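3.2 Attribution of inherited jewelry in court portrait coverage

The second coding task concerned how captions and short articles assign ownership to jewelry worn at formal sittings. A tiara or brooch seen in an official portrait may belong to the wearer, to the head of the household, to a family trust, or to the state. Press copy seldom separates these cases. We therefore recorded the wording used for each piece and compared it with the entry in the household inventory, where an entry existed.

The corpus consists of 1000 articles drawn from three picture weeklies, Stuseck, Bultier and Clotel, and from the Assunção clippings archive. Articles were kept if they named at least one wearer and at least one piece of jewelry. Duplicates arising from agency copy were merged when the body text matched in full. Where only the headline had been changed, the earliest printing was retained and the later headline was stored as a variant.

Each article received one of four attribution codes: personal property, loan, inheritance, or unstated. Phrases of the type "her grandmother's tiara" were coded as inheritance only if the text also stated that the piece had passed to the wearer. Without such a statement, the phrase was coded as unstated — the possessive names a previous wearer and leaves present ownership open. This rule is stricter than the one used in our pilot study, in which any kinship possessive counted as inheritance.

Figure 4. Household object. 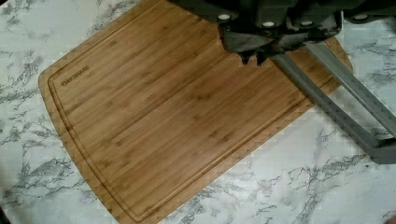
A subset of 300 articles was coded twice, first by the author and then by Delia Crăciun, who worked from the printed pages without access to the first set of codes. Disagreements clustered in the loan category. In most of them the article used "borrowed" in the headline and "inherited" in the body. We resolved these in favor of the body text, as headlines were often written by a different desk.

A further 50 articles described a piece that had been altered between sittings, for example by removing pendant pearls or by remounting a central stone as a brooch. These were treated as one object with two states. The alternative, treating each state as a separate object, would have inflated the number of pieces linked to a single wearer and broken the match with inventories, which keep one number for the object throughout.

The inventories have limits of their own. They list pieces by case number and donor, and later transfers within the family are entered only when the case itself changed hands. For 20 pieces, no entry could be found under any spelling of the donor's name. These were left in the corpus and marked as unmatched; they are excluded from the comparison in Section 4 but included in the counts of wording by title. The archive was last consulted on 9 October 2025, and inventory pages added after that date are not reflected in the tables.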